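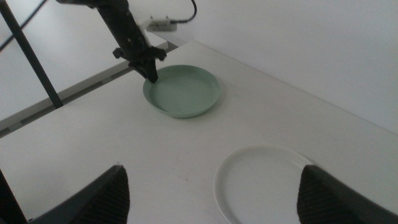
Photo: Netine bench team, wrist view, right arm

Progress report to the Sultura equipment fund
Review of the Vaher two-arm tableware kit
Submitted by the Netine test bench, 17th June

Since the April report the kit has gone from three crates in a hallway to two working arms on a table, and we have started spending your money on plates. The fund asked whether Vaher's kit is good enough to recommend to small kitchens and canteens that want dishes moved, sorted and set down in one piece. Our answer so far is "some of them, with patience."

Setup. The brochure promises an afternoon. We took 17 working days, six of them spent on a mounting bracket whose drawing had been printed in mirror image. Zetulmont, who distribute the kit, replaced the drawing promptly and then sent us the old one again with the invoice. Calibration between the two arms is now stable from one morning to the next, and we no longer hold our breath at startup.

Trials. We have logged 2216 pick attempts against the 3000 in the work plan. The shortfall is nearly all April, when there was nothing to attempt a pick with. Shallow plates are the main business of this phase. They lie low, the rim is the only sensible place to take hold, and the ribbed finger pads have to meet it at a fairly exact angle. With one arm the kit does this well on a clear table. With two arms sharing a plate, each is inclined to wait for the other — a courtesy we had not ordered. The March software, installed late, has shortened the waiting but not cured it. 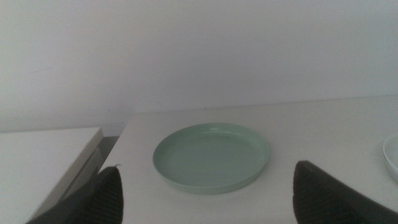
Green plate between the open fingers, not touching it. Wrist view.

White dishes on a white table remain the hard case. The pale green plate gives the vision software something to find; its white relatives get missed more often, and we have asked Vaher for better edge detection. Their reply called our table "unusually white." We have passed on our regrets to the table.

Breakages stand at 288, a figure that alarmed our own accounts office until we explained that the durability series calls for dropping things on purpose. Replacement crockery is within budget, though only if nobody acquires a taste for porcelain.

Service. Phone support is good and picks up quickly. Written support is slower and fond of asking whether the unit is switched on. Spare finger pads arrive in pairs and are priced as if they were heirlooms.

Spending is on plan apart from freight, where we are slightly over. We ask to move the unused training line across to cover it, as the training turned out to be a video.

Next period: finish the remaining picks, repeat the two-arm series on bowls, and run the kit for a full shift with an operator who has not met it before. A draft recommendation will follow once the shift data is in. We would also like a decision on the second set of pads before the current ones wear smooth.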